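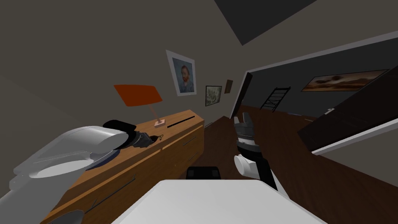 Wálter Tello says an example in which nothing goes wrong has taught nobody a thing, and that I should stop throwing out the ones where I fumble. He says this from a chair. I have the controllers strapped on and a crick in my neck, and I've spent the morning trying to get two arms to behave in a rendered bedroom, or living room, or whatever a dresser with a lamp on it makes a room.

19 Aug 2023

So, the dresser. Usent want drawers this month. Open a drawer, close a drawer, open it partway and think better of it. The handles are thin dark lines on the front and I've come to dislike them the way you dislike a particular stair. The left gripper goes down over the top, I nudge it out, I nudge it back, I say a word the microphone isn't supposed to keep. The lamp stands right beside where I have to come in. It has an orange-red shade and a pink base and I have begun to think of it as a coworker, the kind who puts a chair where you need to walk.

Wálter's argument went on through coffee. If every run I save is a clean one, he says, the model will only know what to do while things are going well, and the first time it bumps the lamp it will be as lost as a tourist. Save the bump, save the recovery, label it properly. I said the Figueroa guidelines say "successful completions only," in bold. He said the Figueroa guidelines were written by someone who had never closed a drawer. I have to admit I like that, though I plan to go on following them until somebody tells me in writing.

Score for the morning: 19 saved, which sounds fine until you look at how alike they are. I have habits. I always come in from the same side, I always pause before I grip, and I always drop my wrist a little at the end, like a man putting down a suitcase. Somewhere down the line a model is going to drop its wrist a little at the end and people will write a paper on it.

Edevlow crashed twice before lunch. Both times it kept the video and lost the arm positions, so now I own two movies of a drawer and no examples. Wrote it up. Was told to update. Updated. The update moved the save button next to the discard button, and I'd like to meet the person who did that, in a calm and public place.

After lunch I asked for a different room and got the same room. They can swap the wall color and the lighting, apparently, but that has to be requested through Plaltico and takes five days. The bearded man in the blue jacket will be up on the wall all that time. He has a good view of my work. I moved my starting pose over a bit on each run, which is the poor man's new room, and forced myself to come in from the other side. Slow and ugly. Wálter was delighted.

I kept two of the ugly ones in a separate folder called "maybe." If the answer comes back no, I can delete them and we'll all feel very rigorous.

Neck still bad. Tomorrow I raise the stool. Also need to ask whether the shelf in the next room is part of the task list, and if so, who I should complain to first.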